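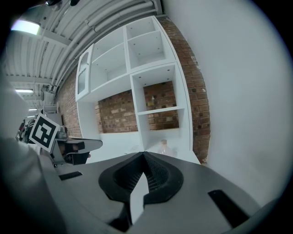

Can I move a shelf without taking the whole unit apart?

Take everything off it, lift the front edge until the pegs let go, and slide it out toward you. Move the four pegs to the new holes before you try to put it back. If you have three pegs, look on the floor.

SURKUM SHELF NOTES
A README for the white wall unit, brick wall side

What this is

Notes on the tall glossy white unit, kept in the same folder as the cut list. The parts came from two places. Most of the panels are Hustalar, bought as a set. The glass-paned door is from a Hinrichs cabinet that was going cheap and had lost its cabinet. They are both called "white" in their catalogs. Please don't hold a sample up to them in daylight.

Contents of the folder

cutlist.txt: panel sizes in millimeters
pegs.txt: which hole each shelf sits in, counted from the bottom
changes.txt: what got moved, and sometimes why
old/: the first plan, which had a wine rack

Backs and no backs

Some compartments have a white back panel and some are open to the brick. The original plan called this "visual rhythm." The receipt calls it 2 panels short. We have grown to like the brick, which runs from orange-red to a pale buff and hides dust better than gloss white ever will.

Anything small pushed to the back of an open compartment ends up against the bricks. Bottles are fine there. Postcards go down behind and join the others.

Loading

We keep each shelf under 400 ounces, a limit set with a bathroom scale and a box of cookbooks. Heavy things go on the countertop. The top cubby is for items you have already decided not to use.

Cleaning

Damp cloth, then dry cloth. Lornular spray works on the glass but leaves streaks on the panels. Skip the peg holes unless you have a cotton swab and a free evening.

Known issues

The glass door swings open a little when a truck goes by.
Hole numbers in pegs.txt were counted from the top until May. Older entries have not been fixed.
cutlist.txt still lists the wine rack.

License

Copy whatever you like. Measure your own wall first.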